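The snack table at Plondcombe

How a small mixed-box packer is teaching its machines to handle a waffle, and what that has done to the working day

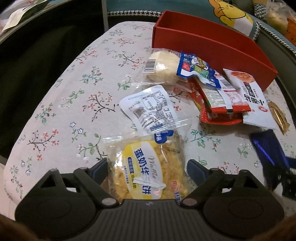

Jeanine Kuipers has packed snack boxes for 11 years and she can tell you which wrappers fight back. Foil slides. Crinkly film springs open again when you let go of it. A soft bun in a loose bag is the worst of all, because you can grip the bag perfectly well and still leave the bun behind.

Until last June her knowledge lived in her hands and went home with her at the end of the shift. Now a good part of it is being passed on to the packing arms at Julby, the firm in Plondcombe that fills mixed boxes of biscuits, breads and sweets for small shops, and I can't remember when I last enjoyed a factory visit so much!

The arms themselves are nothing grand. Julby has 6 of them, bought from Pokomico, and they stand at the far end of the hall where the heavy lifting used to be done. What I wanted to see was the training, and that happens at a table with a flowered cloth on it. Packers pick up a hand-held gripper with two black fingers and do their old job with it, one packet at a time, over and over. An egg-milk waffle in clear plastic, a wrapped bread roll, flat packets that overlap each other in a heap — whatever is going into the boxes that week. The arms learn from the recordings.

"The first morning I was hopeless," says Kuipers. "I squeezed everything like it owed me money. Then you slow down and you notice what you've been doing all these years. I always go in from the side with a waffle. I'd never thought about it."

She was one of the doubters. So was Willy De Graaf, who represents the packers and who spent most of that winter asking the same question in every meeting: what happens to the people when the arms get good? The answer he got in writing was that no packing job would go for as long as the present agreement runs, and that time on the gripper would be paid at the higher setter's rate. Of the 51 people on the packing side, 35 have now trained on it.

"I'd like a longer agreement, and I'll keep saying so," De Graaf told me. "But look at the sick notes. Wrists, shoulders, backs. They've come down, and the members know it."

The day has a different shape too. Packers used to stand at one station from start to break. These days they swap between the gripper table, the arms and the hand line, where the awkward boxes are still done by people. Milan Nijs, who joined straight from school, likes the arms best and has become the one everybody shouts for when a packet gets stuck. Others can't stand them. One woman asked to go back to the hand line full time because she missed the talk, and she was allowed to. With the gripper you have to concentrate, and the table goes quiet.

Raghda Hourani runs the training and is wonderfully strict about mess. She won't have the packets laid out in tidy rows, and she pushes them back into a pile whenever somebody lines them up.

"A real crate is a jumble," she says. "Things lie on top of other things, labels face every way. If we only show it neat packets, it will only ever cope with neat packets."

There are still bad days. A new batch of film came in this spring, shinier than the last, and the arms dropped so much of it that the whole order went back to the hand line. Kuipers spent the next two shifts at the table with the gripper, working through the new packets until her tea went cold. She was rather pleased about it, I think. The arms handle that film well enough now, and the next order on her list is a boiled sweet in a twist wrapper, which she says will be murder.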